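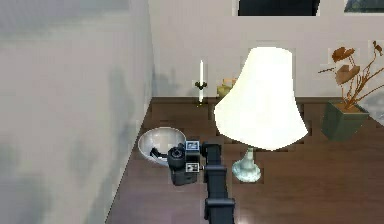

I spent most of the fall on a pretty simple question: if you teach an arm to drop things in a bowl using nothing but simulated tables, how much does it matter what else is on the table? My gut said not much. Our older training tables were bare gray slabs, and the policy did fine on them, so who cares about decor, right? Then Liya Gudeta built us a set of dressed-up tables in Mulau (our simulator, for the new folks) and I had to eat my words. The silver bowl was the real troublemaker. It's shiny, it picks up pale light all along the inside, and with a big lamp glowing on the same table the network has a rough time deciding where the rim ends. Add a dark wood top with its own glare and a potted plant full of twisty branches, and you've got a much harder problem than the one I thought I was working on!

So we ran it properly. Same arm, same policy, same training budget, two sets of tables. One set stayed plain. The other had 414 dressed layouts, with the lamps, bowls and plants shuffled and the brightness changed each time. Then we tested both on 800 new tables that neither had trained on, all of them cluttered. The plain-trained policy got the object into the bowl on 4 tables out of every ten, and the dressed-trained one got it on almost twice as many. I reran the whole thing with a fresh seed before I told anyone, and the gap stayed put.

The misses are the fun part, if you're like me. I watched a big pile of the replays over the break (with cocoa) and the plain-trained policy mostly lets go too early, right by the rim, on the side where the bowl is brightest. We tried swapping the metal for a dull finish and a lot of those misses went away. Plants hardly bothered it, which surprised Liya more than it surprised me.

Still on my list for January: bowls with something already in them, and two lamps at once. The layouts and the replays are in the Bresow folder if you want to poke around, and please send me any weird ones you find.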